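Basin companies love to sell us on the big white rectangle. My neighbor Corinne Castellanos wants one, and the Hisevine showroom told her it "cleans itself." I have my doubts.

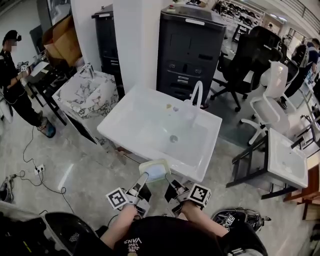
*White ceramic, round chrome drain, and a small yellowish stain near the back.*

A stain like that would bother me every morning. Glossy white hides nothing, and a tall curved faucet gives you one more thing to wipe. The old sink I've had for 9 years is ugly and beige, and I clean it when I feel like it.

Shelves get the same sales pitch. Paint everything white, they say, and the room will feel calm. Maybe it does until you put something on it.

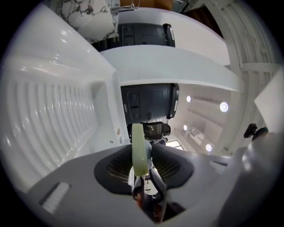

*Two black cylinders, white shelving, glossy ridges to the left.*

Those ridges look sharp, I'll give them that. I'd also hate to dust them. Corinne is ordering in August anyway.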